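Episode Discussion: "Sitard," Season 2

Leltik
Moderator
Members are asked to confine remarks to the broadcast version of this episode. The syndicated cut is 7 minutes shorter and omits the harbor inquest.
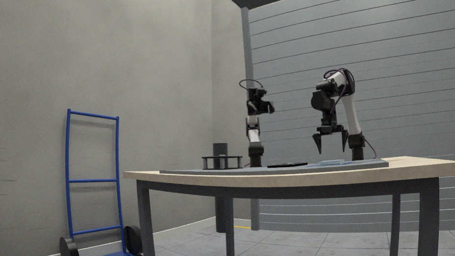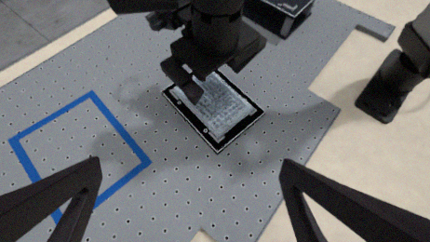

Robot arms at the workbench, and an arm with its gripper over the black tray.

Cemeck
The inquest is the strongest part of the episode. The inspector's finding that the ferry pilot was bribed follows from the evidence shown.

Bakhtiari
I must disagree. The ledger lists a payment of 4000, but the pilot's name does not appear on it. The inspector assumes the rest.

Cemeck
The name is read aloud by the clerk in the second act – please review that scene.

Bakhtiari
I have done so. The clerk reads the name of the vessel.

Leltik
Moderator
Bakhtiari is correct on the wording. The pilot is first named in episode 11. Please mark any discussion of that episode as a spoiler.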